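3.2 Collecting the Demonstrations

We come now to the part of the work that took the most patience, which was sitting down and showing the robot what we wanted.
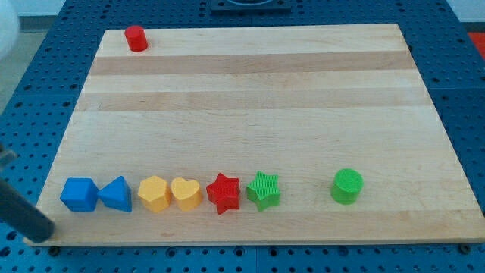
Figure 3. Shape blocks on the board used for the Plemgate sorting tasks.

Every demonstration in the Plemgate set was given in one of two ways. In the first, the teacher holds the arm near its end and guides it through the motion by hand, with the motors set to carry only the arm's own weight. In the second, the teacher sits at a desk and drives the arm with a small hand controller, using software we wrote for an earlier project and have kept patching ever since (we call it Zarninico, and it is a good deal friendlier now than it used to be). We had expected people to prefer one way and stick with it, but most of our teachers were happy to switch back and forth, and quite a few told us they liked to feel a motion through by hand before trying it from the desk.

Teachers were given a short spoken goal before each attempt, such as "put the red cylinder beside the green one" or "bring the two stars together." We kept the wording plain on purpose and left the path up to them. Some reached straight across the board, and others came in high and lowered the arm slowly over the block — both were kept. A demonstration was thrown out only if the teacher asked for it to be, or if the recording had a gap in it.

The blocks gave us more to think about than we had planned for. A cylinder can be approached from any side, so teachers rarely paused before closing on one. The stars and the heart asked for more care, and here the difference between the two methods was easy to see in the recordings. Guiding by hand, teachers turned the wrist early and in one smooth sweep. From the desk, they tended to stop above the block, turn the wrist in small steps, and only then go down. We did not try to smooth these pauses away before training, although we did mark them, and Section 4 looks at what happens when they are removed.

New teachers had 15 minutes of free practice, and we found it helped a great deal to let them spend it however they liked. Several simply pushed blocks around the board. We would encourage other groups to be generous with this time, as the first few recordings from people who felt rushed were stiff and hard to learn from.

In all we kept roughly 1,000 demonstrations from 11 teachers. Block positions were changed by hand between attempts, with no fixed layout, and the teacher was free to ask for another arrangement if a block stood where the arm could not comfortably reach it. The recordings were then cut to length and stored in the Bernoneo format — one file per attempt, with the spoken goal kept as text alongside the joint positions and the camera view.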